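Imumon Paired-View Recording Set
Research equipment / Two-arm manipulation / Prusora

Overview
Product details
Method
Results
Ordering

The Imumon Paired-View Recording Set is a research package for laboratories that study household manipulation with two robot arms. It combines a head camera, two wrist cameras, a common clock and the recording software developed at Prusora for the method known as Kallier segmentation. The set is supplied without arms. It may be fitted to most two-arm stations with parallel two-finger grippers.

Kallier segmentation divides a long recording at the moments when a gripper changes its relation to an object: approach, contact, hold, release. Each segment is stored with the views from the head and from both wrists, and a policy is trained on the segments and on the full recording together. The method was developed for places where metal, glass and plastic lie close to one another. A kitchen sink meets that condition well. A funnel held by one gripper while the other stands open gives two different segment labels at the same instant, and the software keeps them apart.
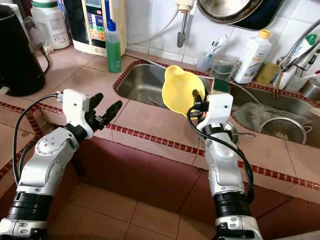 A reader of the first release notes asked whether the open gripper should be labeled at all, on the ground that an arm with nothing in its fingers has nothing to teach. The present version labels it. In our trials, policies trained without the idle-arm segments moved the free arm into the path of the working one more often, and operators had to stop the run.

Product details

Views recorded: head, left wrist, right wrist
Time base: one clock for all views and both arms
Segment labels: separate track for each arm
Storage: one folder per session, one file per view
Operator controls: start, stop, mark, discard
Supplied with: mounts, cables, calibration board, printed manual

The wrist mounts leave the gripper cable free to loop along the outside of the arm. Laboratories that route their cables on the inner side should request the alternate bracket when ordering.

Sinks are difficult for segmentation. A drinking glass on its side offers little contrast against stainless steel, and a rubber glove changes its outline whenever it is moved. In the head view, the gripper may also hide the object it is about to touch. The software therefore places a contact mark only when the wrist view and the finger position agree, and it leaves the segment open when they do not. Open segments are listed for review at the end of the session.

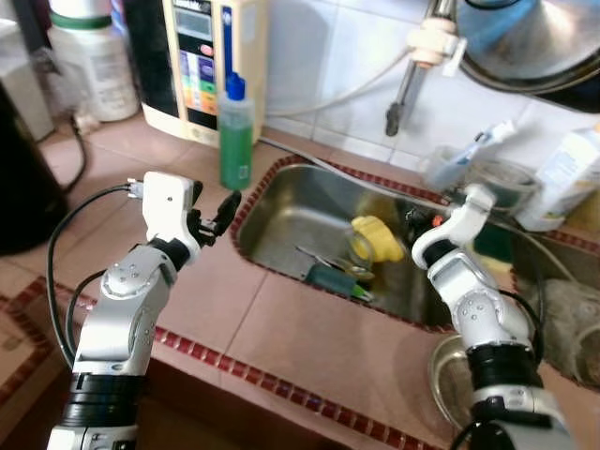

Ndlovu

The results reported on this page come from one trial series, recorded in a tiled home kitchen between March and July. Operators recorded 300 sessions. After review, 286 were kept for training; the remaining sessions were set aside because the clock of one view had drifted or because an arm had been stopped by hand. The reviewed sessions were split by day, so that no day appears in both the training and the test portion.

Three training conditions were compared. The first used the full recordings alone. The second used segments alone. The third used both, in the manner described in the overview. Each condition was tested on six tasks, among them moving a glass from basin to counter, placing a utensil in a mug and lifting a cloth from a metal surface. Across all conditions and tasks, 800 test runs were carried out.

The third condition gave the highest completion on every task except the cloth task, where segments alone did slightly better. We believe that the full recordings contain long pauses before the cloth is gripped, and that the policy learned the pauses as well. This has not been tested separately — a further series is planned.
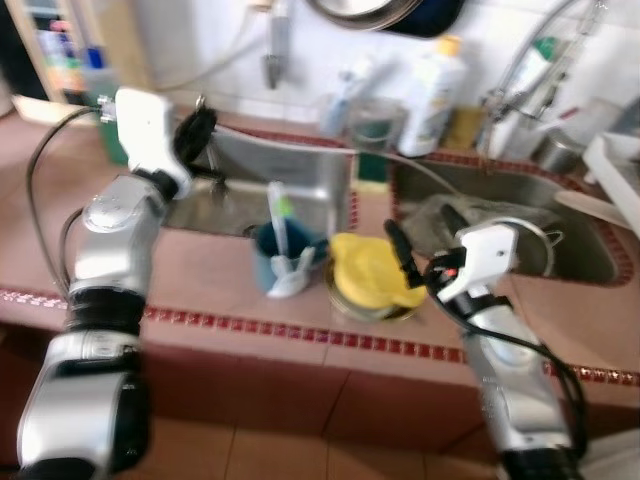

Both arms at the counter, with the mug and the cloth-topped tin between them.

Use of the wrist view

The wrist camera is mounted so that both fingertips remain in view. This placement costs part of the background but allows contact to be judged against the fingers themselves. The view turns with the wrist, and the wall, the taps and the basin may appear at any angle. Recordings are stored as captured; no rotation is applied. We tried a leveled version of the wrist view early in the work and found that it made contact marks less reliable near the basin rim.

Polished metal remains a known limit. Reflections from pots and pipework can be taken for movement when the lighting is strong. Users are advised to record a short session with the arms still and to load it as a reference before the first task of the day.

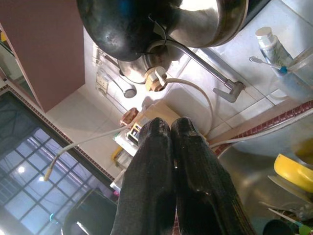 Ordering and support

The set is available to universities, public institutes and company laboratories. Orders are placed through the Prusora equipment desk and should state the arm model, the gripper model and the preferred cable side. The session files from the trial series may be requested with the order. Software updates are supplied for the life of the product, and the manual is revised with each one.

Related items: Imumon wrist mount, alternate bracket; Imumon calibration board, spare; Kallier review software, additional seat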